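Filed under: Robotics / Manipulation

4.2 Soft objects and the limits of optimism 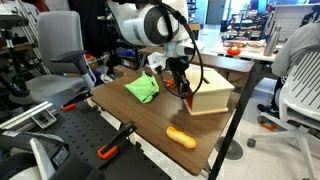 Figure 3. Tabletop set-up with the two-fingered gripper, slotted box, green cloth bag and plush toy.

Our grasp planner, Detia, was tuned on rigid blocks, which hold still and keep their shape. Cloth does neither. Over 462 trials it picked up rigid items with few complaints, while 29 attempts on soft ones ended with the fingers closing on a fold and the planner reporting success. We therefore added a second check on finger width after lifting. It costs roughly 6 seconds per trial and has made Detia a good deal more modest.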